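Sorting a box of leftover parts – what's worth keeping?

Hi all, I finally got to the bottom of the big tub of odds and ends that came with our house, and I've started laying the better pieces out on the white table by the window so I can decide what stays. So far it's a small brass gate valve with a red handwheel, a black capacitor and a white breaker with a red lever. I'm happy with a paintbrush but I'm no plumber or electrician. Are parts like these worth storing, or am I just moving junk from one tub to another?

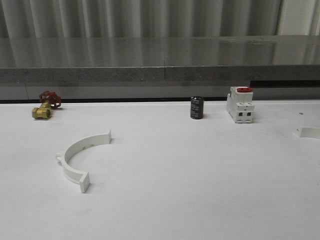

Kondosach
Keep the valve, for sure! Brass lasts for ages, and a gate valve is a handy thing to have in a drawer on a Friday night when the hardware store is closed. Turn the wheel all the way open and all the way shut a few times. If it moves smoothly and the threads aren't chewed up, wipe it down, put it in a bag and write the thread size on the bag (you will not remember it, believe me, I have a whole coffee can of fittings I have to measure again every single time). If the wheel is stiff, don't force it with a wrench. I'd let that one go to the scrap metal bin – the yard near me takes brass even in small amounts, so I save mine up until July and make one trip.

Zuketti
I'd be a lot pickier with the electrical parts than with the plumbing. A breaker out of a tub has no history you can check. It may have tripped 100 times or sat in a damp garage for 15 years, and you can't tell that by flipping the lever. New ones don't cost much compared with what they protect, so I would never put an old one back in a panel, and I'd want an electrician doing that job anyway. If you like to tinker, keep it to take apart.

The capacitor is a different story. The big ones can hold a charge after they've been disconnected, so don't bridge the terminals with a screwdriver and don't let the kids play with it. Electrolytics also get old just sitting on a shelf. Unless you have a repair in mind that needs that exact rating, take it to electronics recycling. Ours is open until 5 and they're very nice about people turning up with one shoebox.

Petrauskas
same boat here, gave myself one small box with 9 compartments and whatever doesn't fit goes. works ok so far, mostly valves and hose washers in it now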